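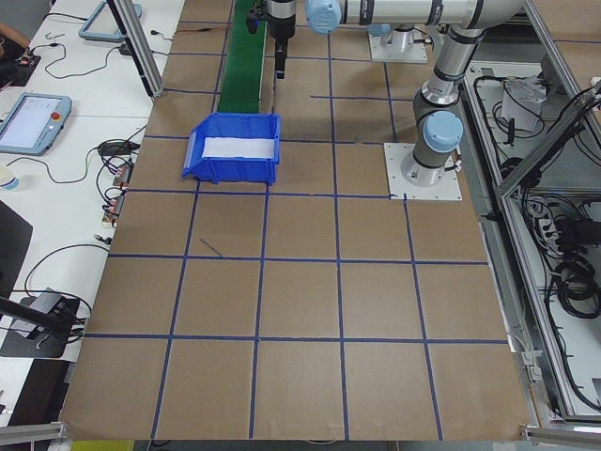 The sorting cell at Drorkwood: where we are

Plant news, April 25, 2019

Most of you have walked past the cell in the back bay by now, and a fair number of you have stopped to ask about it. This item answers the questions that came in through the suggestion box and at the last two shift meetings. It is longer than our usual items. The short version is that the arm goes on the day shift in small-parts returns next month, that the returns crew stays at its present size, and that the jobs on that crew will change.

What the cell is for

Returns come back to us from Clatel stores in mixed totes. A tote can hold hinges, drawer pulls, latches, loose screws in a bag and sometimes things we never sold. Until now a person at the returns bench has emptied each tote, picked out every piece, looked it up and put it in the right bin. We have 345 part numbers in the small-parts line. The first stage of the trial covers 90 of them, all pieces that are rigid and have a flat side. Soft goods, bagged screws and anything with a sharp edge stay with people.

The arm takes a piece from the blue bin at the end of the green conveyor and sets it down on the table. The blue tape on the brown paper divides the table into squares, and each square has a number in the program. When the arm puts a piece in the wrong square, whoever is watching can write down the number and we can look it up later. The paper and tape are for the trial only. The finished table will have a painted top with the same layout, and we would like to hear from anyone who thinks the squares should be bigger or smaller before it is ordered.

Who is running it

Marwa Mansour leads the trial. She worked the returns bench for six years before she moved to process engineering, and she wrote the list of parts for the first stage herself. She set one rule at the start, that a part goes on the list only after the people who handle it agree that it belongs there. Four parts came off the list that way. One was the narrow cabinet latch, which looks flat until you set it down and it rolls.

"The bench crew knew about the latch before I finished the sentence," she said. "I had forgotten. I would have lost a week on it."

What changes on the bench

Two of the five bench positions on days become cell operator positions. An operator loads the bin, watches the arm, clears misplaced pieces and signs off each batch. The work is done standing or on the high stool, your choice. There is less reaching and bending than at the bench and a good deal more watching, and several people who have tried it said the watching is tiring in its own way. For that reason operators will trade places with the bench every two hours. That schedule came from the crew, and we will look at it again after the first month.

The other three bench positions take the pieces the arm does not handle. This is the harder part of the old job, and we know it. If three people spend the whole day on odd pieces with no easy ones in between, the pace we used to expect no longer makes sense. The hourly target for the bench is suspended during the trial. A new one will be set together with the crew when there is enough to base it on, and until then supervisors should not be quoting the old number.

Pay for the operator position is one grade above the bench. Because everyone on the day crew will rotate through it, everyone on the day crew who finishes the training moves up that grade. Evening shift stays on the old setup for now and will be offered the same training before anything changes there.

Training

The course runs 11 hours, split over four mornings on paid time. It covers starting and stopping the arm, using the teach pendant, clearing a jam and filling out the batch sheet. You do not need to know how to program. The pendant is the tablet-sized control with the light blue frame and the red stop button on its right edge. Everyone who works in the back bay, including cleaning and maintenance, will be shown the stop button and how to use it, whether or not they take the course. Nobody will be written up for pressing it. Press it if something looks wrong and sort out the reason afterward.

Ramadan begins in early May this year, and several people on the day crew will be fasting. Marwa has set the training mornings early in the shift and added a second round in June for anyone who would like to wait. Tell your supervisor which round you want. You do not have to give a reason, and starting in June does not affect your place in the rotation or the date your new grade is counted from.

What has gone well and what has not

In the last full test the cell placed 1192 pieces over two shifts. Brackets and flat plates went well. Drawer pulls did not. The gripper picks them up without trouble, but the polished ones turn a little when they are let go and end up lying across the line between two squares. Mita, the company that wrote the placement software for us, is working on a slower release for those parts. If it does not help, the pulls go back to the bench for good.

The other complaint was noise. The arm itself is quieter than people expected, but the conveyor has a squeal on startup that can be heard at the packing tables. Maintenance has ordered a new roller. We also had several remarks about cables around the cell, and they were fair. The ones running along the white workbench will go into a covered tray before the cell goes on shift, and the power strip inside the side enclosure will be labeled so that people know which plug is which.

Questions we were asked

Will anyone lose their job over this? No one on the returns crew will be let go because of the cell. This is in writing in the agreement posted beside the time clock, and it runs through November of next year. We cannot promise anything beyond that date, and we would sooner say so than have you find it in the small print.

Does the system track how fast each person works? The batch sheet records the batch, the parts and the misplaced pieces. It has a sign-off line so we know who to ask when something is unclear. It does not record speed per person, and the crew asked for that to be put in the agreement as well. It is in section three.

Can I stay on the bench if I do not want to run the arm? Yes. You can opt out of the rotation and keep your present grade. Two people have done so already.

Can I see it before I sign up? The cell is open to visitors from any department on Tuesdays after the first break. Stay on the aisle side while the arm is moving, and ask the operator before you step up to the table.

Sign-up sheets for both training rounds are at the supervisors' desk. Comments about the table layout go to Marwa, either by note or in person at the returns bench, where she is most afternoons.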